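We use cookies to improve your visit. By continuing to read the Cudelgate House Diary you accept their use. Manage settings.

Cudelgate House Diary

Sat 27 January

The kitchen was opened at the usual hour and the day was given over to potatoes. The house supper falls tomorrow, and it was agreed last year that the vegetables should be prepared the day before, so that the ovens may be used for the meat without interruption. The delivery from Zabala arrived before breakfast and was signed for at the side door. The sacks were sound, although the invoice (no. 3118) had been made out to the old address and will have to be returned for correction.

Residents are reminded that 142 places have been booked for the supper and that the list is now closed. Requests received after Thursday cannot be met. Three residents have asked whether guests may share a plate, and the answer remains no.

The potatoes were washed and peeled in the scullery and brought through for cutting. The house has always preferred sticks to rounds. They roast more evenly, and they are easier to serve with the large spoons – a point that was raised again this morning and settled in the same way as before. The ends and odd shapes were kept with the rest, as they brown well and are usually the first to go.

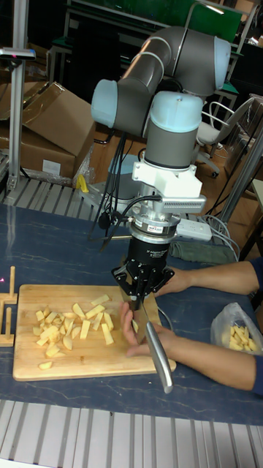 Cut potato does not keep its colour for long if it is left standing, and the practice here is to bag it as the work proceeds and take it to the cold room at intervals. Clear bags are used so that the contents can be checked without opening them. Last winter a quantity of parsnips was stored in dark sacks and mistaken for laundry, and the diary for that week records the consequences at some length.

The knives were returned from sharpening on Wednesday and gave satisfaction. The person steadying the potato is asked, as ever, to keep the fingertips tucked in and to stop when spoken to. Boards are to be scrubbed with salt at the end of the session and stood on edge to dry. They are not to be left flat on the draining rack overnight.

Work paused at 10 for tea. The new Okora urn was used for the first time and was found to be slow, though the tea itself was good. It will be tried again tomorrow with the lid properly seated before any complaint is made to the supplier.

The peelings went to the garden in two barrows. The compost bay nearest the wall is now full and should be left alone until March. The second bay is to be used in the meantime, and the cover must be put back each time – the foxes have been seen again by the lower gate.

Still to be done this evening: the rosemary to be stripped, the roasting tins to be counted and greased, and the long tables to be brought up from the Grekik Room. The tablecloths have been ironed. One has a scorch mark near the hem and will go at the far end, under the bread.

Light rain after dark. Kitchen locked at the usual time.

Reader comments (3)

hilltop_reader
Please could the parsnip entry be put back online? I can find the week before and the week after.

Former resident, East Wing
We always had rounds in my day, and I maintain that they were better. Best wishes for the supper all the same.

marrowfat
Our urn was slow as well until it was descaled. Worth doing even when new if your water is hard.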